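Section 4. Comparing Two Grippers on the Same Arm

4.1 Purpose

This section sets out the procedure for testing the Skanar and Veloso grippers on a single arm with a wrist camera. Operators shall complete Section 3 (Mounting the Arm) before beginning. Results obtained with different controller settings cannot be compared and will not be accepted for the Weddale test record.

4.2 Before You Start

1. Switch off the arm at the main power switch and fit the lockout tag.
2. Attach the first gripper to the wrist plate. Tighten the four bolts in a cross pattern.
3. Connect the gripper cable to the port marked TOOL. Leave enough slack for a full turn of the wrist.
4. Remove the lockout tag, restore power and wait for the steady green light on the controller.
5. Load the Ludano profile for the gripper in use. Do not edit the closing speed.

CAUTION: Keep hands clear of the fingers whenever the green light is on. The gripper may close without warning during start-up.

4.3 Running the Trials

1. Place the test object within reach of the arm.
2. Start recording on the wrist camera.
3. Run the approach at low speed. Stop the arm if a finger bends the object or pushes it out of position.
4. Close the gripper, lift, hold and release.
5. Repeat for a total of 20 trials, then change to the second gripper and begin again at 4.2, step 1.

NOTE: A set may be paused for up to 12 minutes. After a longer pause, the set must be restarted.

4.4 Checking the Camera View
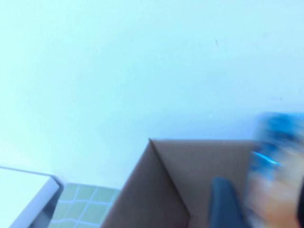

The wrist camera must show the fingertip and the nearest face of the test object during the approach. Review the recording at normal speed first, and then one picture at a time. Where the finger is at the side of a plain cardboard box, as here, a single view may not settle whether it is touching or only very near; enter "contact uncertain" and consult the force log. Heavy motion blur at the right, such as the blue and beige streaks beside this box, shall be entered under "View obstructed."

1. Note the trial number and the gripper fitted.
2. Mark contact as yes, no or uncertain.
3. Save the recording and the force log under the same name.

4.5 Reporting

Send completed sheets to Ermelinda Serrano at the end of each set. Requests to change a controller profile must be made in writing to Siobhán Mac Giolla. The August trials remain valid and need not be repeated.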